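Indomano Help Desk
Ticket 985
Subject: Goken cloth rolls into a cone, won't sit in Shukla drawer insert
Category: Folding and storage
Status: Solved (left open for comments)
Opened: Saturday, 9:40 a.m.

Original request

Hi all! First, I love the Shukla insert. I set up the top drawer last weekend and I keep opening it just to look at it. Everything stands up in its own slot and I can find what I want before I'm fully awake.

One holdout. I have a set of Goken cloths, the soft fuzzy kind, in brick red. The thin ones from the same shop in Prundorton roll up fine. The big red one does not. I get one of two results:

1. It slumps into a heap the moment I let go.
2. It rolls, but fat at one end and narrow at the other, so it leans over in the slot and takes its neighbor down with it.

I followed the roll on the card that came with the insert (fold in thirds, press, roll from the short end). I have done it over and over and get the same two shapes. I searched the old tickets and found 222, which is the same problem with a bath mat, but it was closed with "try a bigger slot" and I'd rather not give up a big slot for one cloth.

What I have:
- Shukla insert, medium slots, the version with the sliding dividers
- One large Goken cloth, 330 grams on my kitchen scale
- A bed to fold on. No big table, sorry!

Saturday, 10:15 a.m. - reply from help desk

Great write-up, thank you. A few questions before we change anything.

Does the cloth have a sewn edge on all four sides? Are you folding with the fuzzy face in or out? Is the bed made, and if so, what is on top?

Saturday, 10:50 a.m. - reply from requester

Sewn edge on all four sides, yes. Fuzzy on both faces, so there isn't an in or an out. The bed is made, with my light blue flowered cover on top. It's quilted a little underneath and pretty springy.

Result 1: 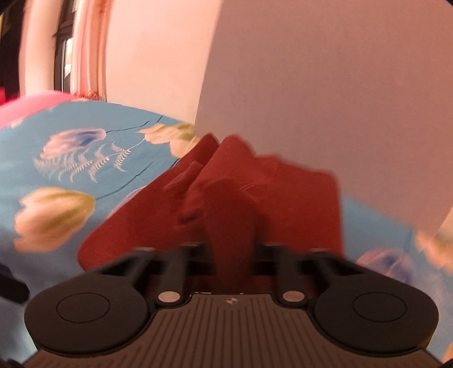

The heap is what I get when I skip the pressing step or rush it. I had assumed the cloth was simply too thick to hold a fold, and I was about ready to blame Goken for it. But look at the top, where it comes up into two points with a dip between them. I see those two points nearly every time, and I've started to wonder if they're corners that never got folded in with the rest. On the right it's much squarer and ends in a straight side, so part of it is behaving at least. The rest is just creases heading down the middle.

I'll start on result 2 again in a minute.

Saturday, 11:05 a.m. - reply from help desk

Nice catch on the points. We can't tell from one picture which corner is which, so let's test it. Please try these in order and write down what you get, even if it's "same as before."

Test A. Lay the cloth out flat on the cover and smooth it from the center out with your forearm. Skip the fold in thirds. Fold it in half only, then roll.

Test B. Same as A, but on a hard surface. A big cutting board laid on the bed is fine. So is the floor.

Test C. Fold in thirds as on the card, but leave it lying there for the time it takes to fold two other things. Then roll.

Test D. Roll from the long side and fold the finished roll in half.

Please don't iron it, and don't put a rubber band on it yet. A band will hide the problem and we won't learn anything.

Saturday, 11:40 a.m. - reply from requester

This was fun, I'm not going to lie. Notes from my envelope back:

Test A: Better than a heap. Loose at the end, and the last turn flops open. Leans in the slot, but less than before.

Test B: Big change! I used the board from the kitchen. The edges stayed lined up while I rolled, and I could feel it. On the bed my hands sink in at different depths and I don't notice until the roll has already wandered off to one side.

Test C: A little flatter at the folds than usual. Rolled up okay, still thicker at one end.

Test D: Too long, even folded. It stuck up past the top of the drawer and the drawer wouldn't shut. Taking that one off the list.

I also did a test nobody asked for. I rolled one of the thin cloths on the bed, badly, on purpose, and it came out as a cone too! It's only that with a thin one the cone is so slight that the slot squeezes it straight. So the bed was throwing me off all along and the thin ones were forgiving it.

And for comparison, the shape I've been complaining about, rust red on the blue cover. Wide at the near end and narrowing to a rounded tip, with a fold bulging out a bit on the left side. Try standing that up in a drawer.

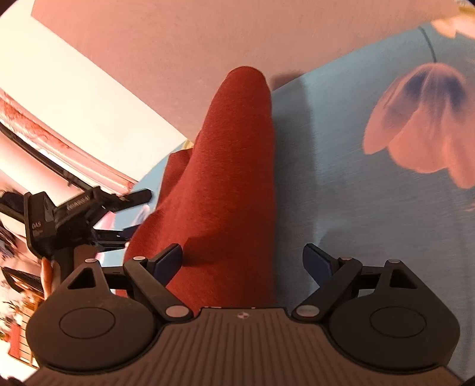
Working diagnosis

Saturday, 12:10 p.m. - help desk

Your own extra test with the thin cloth settles most of it. We think there are two separate things going on, and they've been getting mixed together.

Soft surface. When one hand presses deeper than the other, one edge gets rolled tighter. Each turn adds to it, and a thick cloth has fewer turns to even things out. By the end you have a cone.

Fold in thirds on a thick, fuzzy cloth. The card was written with thinner cloths in mind. With both faces fuzzy, the layers grip each other and the inner third can bunch up where you can't see it. Folding in half gives you one less layer to worry about.

The fix we'd like you to try:

1. Put the cutting board on the bed.
2. Lay the cloth on it with one short side toward you. If it hangs over the sides, that's fine for now.
3. Fold in half, long edge to long edge. Run a hand down the fold.
4. Find the two loose corners at the end closest to you. Tuck both in toward the middle, about a hand's width, so that end is square.
5. Roll from the end closest to you. Stop after every turn and look at both edges. If one has crept ahead, back up one turn. Don't try to fix it on the next one.
6. Put it in the slot with the loose end against the divider, then slide the divider in until it touches.

Step 5 is slow the first few times. It gets quick.

Saturday, 1:30 p.m. - requester

It stands! It stands by itself on the dresser! I took it out and did it three more times to be sure and got three good rolls and one slightly lumpy one, and the lumpy one still fit.

Two remarks for anyone who finds this ticket with the same cloth.

Step 4 made more difference than I expected. My corners were the part I'd been ignoring. Once they're tucked, the start of the roll is firm and you have something to push against.

On step 6, I had the divider too loose before. I'd been leaving room to be kind to the cloth. It wants to be snug. The slot to the left of it needed to move over by one notch, and the dish towels in there didn't mind.

I'd still like to do it without the board someday. Folding on the bed with the window open is one of my favorite parts of the weekend, and dragging kitchen stuff into the bedroom takes a bit of the shine off. If anyone has an idea, please add it.

Follow-up comments

Saturday, 2:20 p.m. - another user

I have the same set in gray. I use the lid of a flat storage box that lives under the bed anyway. It's light, it has no handle in the way, and it's wide enough that the cloth doesn't hang over. A large picture book works too, but the jacket slides around, so take it off first.

Saturday, 3:05 p.m. - another user

Came here from 222. My bath mat has a rubber back so the half fold fights me, but the "back up one turn" trick works on it 100 percent of the time. Can somebody link this ticket from that one?

Saturday, 3:30 p.m. - help desk

Linked. We have also added a note to the 222 page saying that a bigger slot is the last thing to try and not the first.

For the bath mat, start the roll with the rubber side out. You'll lose a little neatness, and you'll gain a roll that stays put.

Saturday, 5:15 p.m. - requester

The box lid is a brilliant idea. I have one of those! It's full of winter scarves at the moment, which I now want to roll too - all of them, tonight, in one go. Will report back if any of those turn into cones.

Small question while this is still open. The red cloth leaves a bit of fuzz behind on the board. Should I worry about it in the drawer, next to white dish towels?

Saturday, 5:40 p.m. - help desk

A bit of fuzz is common with cloths that have a raised surface on both faces. Give it a good shake outdoors before rolling, and keep a dark item in the slot next to it for the first few weeks if you can. Wash it with similar colors the first couple of times and check the lint screen after. If it's still shedding the same amount after that, open a new ticket under Fabric care and mention this number.

Setting this one to Solved. Comments stay on for scarf news.

Steps on file for this problem

Fold on something firm, such as a board or a flat lid.
Half fold for thick cloths, thirds for thin ones.
Tuck the two starting corners.
Check both edges after each turn.
Divider snug against the loose end.

Related tickets: 222 (bath mat too thick for medium slot)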